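Collecte de démonstrations (apprentissage robotique)

La collecte de démonstrations désigne l'ensemble des pratiques par lesquelles on rassemble des exemples de gestes, d'images et de mesures destinés à entraîner un système d'apprentissage à piloter un robot. On parle aussi, selon les équipes et les habitudes, de recueil d'exemples, de campagne de démonstration ou, plus familièrement, de « tournage », mot que les opérateurs affectionnent et qui rend assez bien l'atmosphère de ces longues séances où l'on recommence volontiers la même prise.

Principe

Dans sa forme la plus répandue, la collecte repose sur une personne qui conduit le robot à distance, geste après geste, pendant que l'installation enregistre ce que voient les caméras et ce que font les articulations. Chaque exécution complète d'une tâche (saisir un objet, le poser ailleurs, le passer d'une pince à l'autre) forme un épisode. Les épisodes sont ensuite réunis en un corpus, à partir duquel un modèle apprend à associer une situation perçue à une action. Cette manière de faire, appelée apprentissage par imitation, a le grand mérite de permettre à quelqu'un qui sait faire un geste de le transmettre sans avoir à l'écrire sous forme de règles, ce qui, pour plier un torchon ou attraper un feutre, serait une entreprise fort décourageante.

Le poste de travail

Un poste de collecte comprend en général une table, un ou deux bras articulés munis de pinces, plusieurs caméras et un dispositif de commande. Les postes à deux bras se prêtent bien aux tâches du quotidien, qui demandent si souvent qu'une main tienne pendant que l'autre agit. On soigne beaucoup le fond : des tissus sombres tendus autour de la table isolent la scène du va-et-vient de l'atelier et atténuent les changements de lumière au fil de la journée. Un plateau mat limite quant à lui les reflets, qui ont tôt fait de tromper un modèle encore jeune.

Les objets, eux, sont le plus souvent d'une grande banalité, et c'est très bien ainsi. On puise dans la vaisselle, la papeterie, les boîtes d'emballage, tout ce qu'une maison ordinaire laisse traîner sur une table. Leur diversité de formes et de couleurs compte davantage que leur valeur, et bien des équipes conservent avec une certaine tendresse une tasse ou un plateau qui les accompagne depuis les premiers essais.
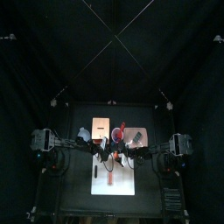
La disposition de départ fait l'objet d'une attention particulière. Si les objets occupent toujours la même place, le modèle risque d'apprendre par cœur une trajectoire et de se trouver fort démuni le jour où la boîte a glissé d'une largeur de main. On fait donc varier les positions, les orientations et les voisinages, en suivant soit un tirage au hasard, soit un plan établi d'avance. Dans le protocole dit de Tritside, mis au point par Yae Takeda et Kwaku Zakaria, l'opérateur réalise 20 épisodes pour une même famille de dispositions, puis réarrange entièrement la table avant de poursuivre.

Déroulement d'une séance

Une séance commence par la vérification des caméras et la mise en position initiale des bras. L'opérateur lit la consigne, souvent une simple phrase, exécute la tâche, puis indique si l'épisode lui paraît réussi. Vient alors la remise en place, étape modeste et pourtant gourmande en temps, que les nouveaux venus sous-estiment presque toujours. À l'atelier Fernen, Takumi Kudo a fixé la durée des séances à 75 minutes, après avoir remarqué que les gestes devenaient brusques au-delà et que cette fatigue se retrouvait, bien fidèlement hélas, dans les mouvements appris.

Les hésitations posent une question délicate. Certaines équipes écartent tout épisode comportant une reprise ; d'autres gardent les rattrapages, estimant qu'un robot gagne à voir comment on se tire d'un mauvais pas. Itsuki Ikeda défend la seconde position dans les notes internes du projet Sondov, où les saisies manquées puis corrigées reçoivent une étiquette à part.

Tri et annotation

Les enregistrements bruts sont relus avant d'entrer dans le corpus. On y cherche les images perdues, les décalages entre caméras et articulations, les consignes qui ne correspondent pas au geste. Lors d'une campagne menée en septembre sur le poste Tamura, 68 épisodes ont ainsi été retirés à cause d'une horloge mal réglée, alors que les gestes eux-mêmes étaient irréprochables. L'annotation ajoute ensuite une description de la tâche et, parfois, un découpage en étapes : approche, saisie, transport, dépose.

Limites

La collecte par démonstration demeure lente et dépend beaucoup de la personne aux commandes. Deux opérateurs habiles peuvent avoir des styles si différents que leur mélange embarrasse le modèle, l'un contournant un obstacle par la gauche quand l'autre préfère la droite. Le passage d'un poste à un autre reste lui aussi difficile, une caméra un peu déplacée suffisant quelquefois à dégrader les résultats. Pour y remédier, on associe volontiers aux démonstrations réelles des exemples produits en simulation, ou des données recueillies sur plusieurs installations.

Voir aussi

Apprentissage par imitation
Téléopération
Manipulation bimanuelle
Jeu de données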